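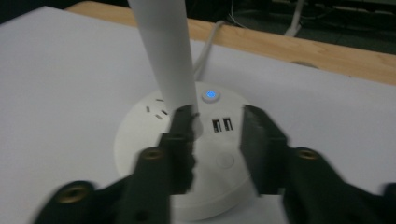 A round white power hub with its pole, on a white tabletop.

Hubs with a pole up the middle are lovely things until you want to shift one, and then they do seem to gather every crumb and lead in the house. I give mine a proper going-over every August, when the spare room gets turned out for visitors.

Switch off at the wall first, pull out every plug, and leave it a few minutes while you put the kettle on. Take hold of the pole low down, near the base – never by the top, or you'll strain the joint in time. Dust the sockets with a dry pastry brush (no sprays, please!) and wipe the rest with a cloth you've wrung out until it barely feels damp. Let it air for 4 hours before anything goes back in.

White plastic does yellow near a sunny window, I'm afraid, so find it a shadier corner if you can.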